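25 December 2025

Bench notes, big table, blue cover. Quiet building today so I did the table jobs that keep getting pushed back: look over the sheeting, look over the yellow tape, decide what to do about the back edge. Sowmya Nair has the next long stretch on this table and wanted it written down before she starts.
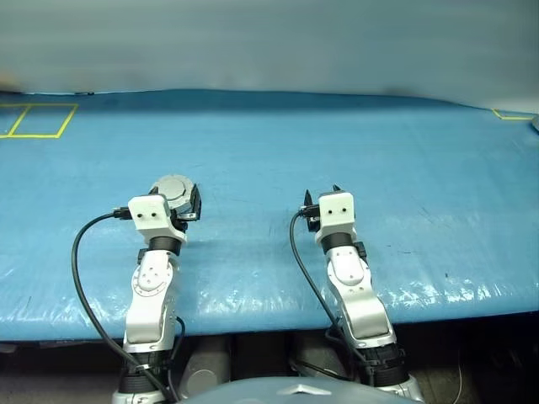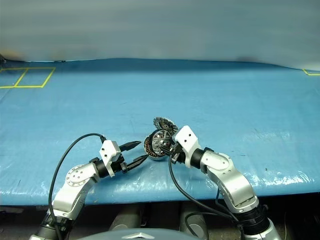
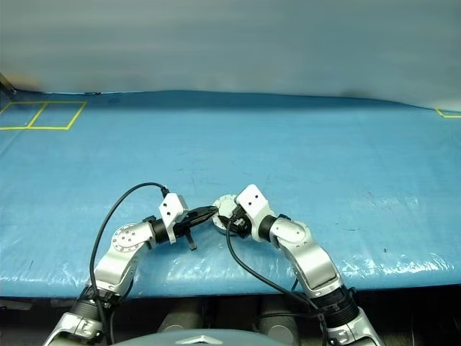

**Sheeting**

Same light-blue plastic we have had on since the last re-cover. I went over it by hand from the front edge to the back, then across.

- Front edge is the worst part. The plastic crinkles where it folds over the rim and it throws the light straight back at you. I pulled it down and smoothed it with a dry cloth. It sat flatter for a few minutes and then lifted again, so smoothing alone is no use.
- Creases over the rest of the surface are shallow. I can feel them with a fingertip but a sheet of paper slides across without catching.
- Scuffs and small dark marks. Some came up with a damp cloth. The rest are in the plastic and will stay until we change it. I tried a drop of dish soap on one and it made no difference. Did not try solvent. Last time somebody used solvent on this stuff it left a dull patch, and a dull patch is harder to live with than a speck.

No holes found. I was expecting at least one near the front from dragging boxes over it, but it is sound.

Decision: leave this sheet on until February. Replacement is a piece off the Kultach roll, stock number 3883, on the bottom shelf in the store room. I unrolled the end of it to compare. It is the same blue as far as I can tell under the store room light, but the new plastic has a stronger shine. Should check it under the lights over the table before cutting anything. If the shine is too much, turn it over and try the other face.

**Back edge**

The sheeting curves up a little at the back where it meets the pale backdrop. Left this as it is. Sowmya asked whether it could be made square, with a clean fold and the plastic tucked down behind. I tried it with my hands on a short length. It makes a hard fold that collects crumbs and dust, and the plastic pulls forward across the table when you let go. The gentle curve is easier to wipe and things that roll back there come forward again by themselves.

The backdrop itself needs nothing. Wiped the bottom with a dry cloth. Do not use a wet one, it leaves a tide line.

**Yellow tape**

Two adjacent cells at the back on the left, and the marked area over on the right. Checked all of it for lifting by running a thumbnail along both sides.

Left cells: the tape is down firmly along the long sides. The divider between the two cells was lifting at the front end. I pressed it back and it held, then lifted again after lunch. Put a new short length over it. The overlap makes a small step, and anything light with a flat bottom may rock on it, so place things clear of the divider.

Right area: fine. The corner is neat and stuck down well.

Measured the right-hand cell of the left pair on the inside of the tape. 279 mm along the side nearest the front. Measured it again from the other end and got the same. The old sheet in the folder has a different figure, which I think was taken to the outside of the tape. I have crossed it out and written INSIDE next to the new one. Please measure to the inside from now on, otherwise we are going to keep having this conversation.

Tape is the Nelix yellow. We are on the last full roll. There is a part roll in the drawer but the edge has picked up grit and it leaves a ragged line, so use that one for labeling boxes and keep the good one for the table. Reorder is on the list under 1736.

When the sheet gets changed in February the tape all has to go down again. Notes for whoever does it, likely me:

1. Before pulling the old sheet, mark the cell corners on the table rim with pencil, front and back. Last time we relied on a photo and spent most of a morning arguing over the divider.
2. Lay the new plastic and leave it overnight before taping. It relaxes and moves a bit, and the tape goes with it.
3. Long sides first, then the ends, divider last. Butt the ends, no overlaps.
4. Cut the tape with scissors. A blade goes through the plastic.

**Light**

Spent a while on the reflections. The right side has pale patches that come and go depending on where you stand. Tried the overhead on its own, then the overhead with the side lamp turned to the wall. Side lamp to the wall is softer but the glare along the front rim is still there - that comes from the folds, so no lamp position is going to fix it. A strip of matte tape over the rim might. I have some gray from the Gunivo job and will try a hand's length at one end and see if it survives people leaning on it.

Left the lamps as they were before I started. Positions are unchanged from the card on the wall.

**Cleaning routine**

Rewrote the card since the old one had gone soft at the corners. Short version:

- dry cloth at the start of the day
- damp cloth at the end, back to front, wring it out well
- no paper towels, they leave lint on the plastic
- thumbnail check on the tape once a week

**Open items**

- Compare new sheeting under the table lights, both faces. Me.
- Matte tape trial on the front rim. Me, 3 days, then look at it.
- Order yellow tape. Sowmya has the login.
- Ask Subramaniam if they can supply the sheeting wide enough to go over both ends in one piece. The present roll is a little short on the return and we end up pulling at it.
- Old measurement sheets: throw out or keep? I moved them to the back of the folder for now.

Cloths are washed and hanging by the sink. Store room key is back on its hook.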